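Home | About Us | Our Stores | Delivery | Suppliers | Contact

About Haslam & Cropper

We run 11 small grocery stores, most of them on corners, one of them on what the city insists is a traffic circle. We sell milk, bread, lightbulbs, birthday cards for people whose birthday is today, and more kinds of mustard than the neighborhood has ever asked for.

The company began when Barry Cropper bought the old Haslam store on Parkow Street, in a January cold enough to freeze the pickles. He had planned to buy the building next door. The paperwork said otherwise, and Barry, who had read most of it, decided he had always wanted to be a grocer. He kept the Haslam name on the sign because a new sign cost more than the cash register.

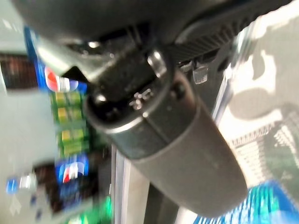

The first year went about as well as you would expect from a man who ordered eggs by the pallet. By the second he had learned to ask customers what they wanted before buying it. We still do this. There is a notebook by the register in every store, and if you write something in it we will try to get it, within reason and the law. The most requested item so far is "better parking."

Barry opened a second store on Astora Avenue and then, having run out of relatives to staff it, began hiring strangers. Several of them are still here. One now runs the warehouse and has asked us to say that deliveries go to the back door, the one marked DELIVERIES.

How we buy

We carry up to 2,000 items per store, depending on how the shelves are feeling. Bread comes in before 6 a.m. from Cleretti, the bakery two blocks from our warehouse, which has supplied us since the Astora store opened and has been late exactly once - they sent a cake. Produce comes from growers we can drive to and be back by lunch. Everything else comes from the same places everybody else's does, and we see no point in putting a barn on the label.

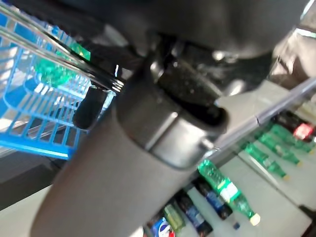

Working here

New people spend their first 13 shifts with someone who knows where things are. After that they get their own keys and an apron, which comes in one size and fits no one we have met. Managers work the register. So does Barry, on the mornings when we can't stop him, and he will round your total down if you let him talk about fishing.

We pay overtime and post the schedule a month ahead. If you'd like to apply, hand a letter to whoever is at the counter. Please don't apply by notebook. 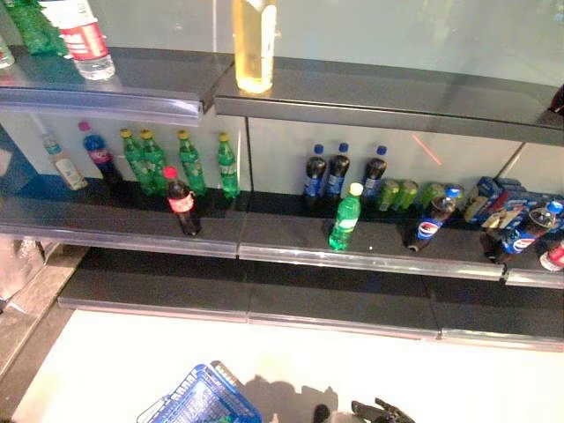

Bottled drinks, with the bottom shelf open to suggestions.

Coming up

A twelfth store has been "nearly ready" for a while now. The floor is in, and so is the argument over the awning. When it opens there will be free coffee all morning and a short speech, which Barry has promised to keep short.

Share 13 | Comments 11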